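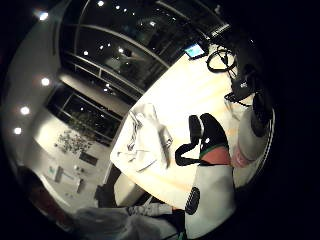 wrist view, evening take, bag on the table

dusan_r
Grabbed during the Pukura run. We have 559 takes so far, 13 of them thrown out. Training starts in March.

hillamthorpe_mel
And how many at night? Black windows, ceiling lights reflected all over the glass, tabletop washed out. I don't buy that a policy learns "bag" from this.

dusan_r
Around 19. Variety is good for it.

hillamthorpe_mel
People keep saying that. 19 out of 559 is a rounding error.

zenexfan
Disagree with Mel, I'd keep them. Crumpled white bag or cloth on a pale table is hard in daylight too.

hillamthorpe_mel
Then test on 3 held-out night takes and post the numbers, good or bad.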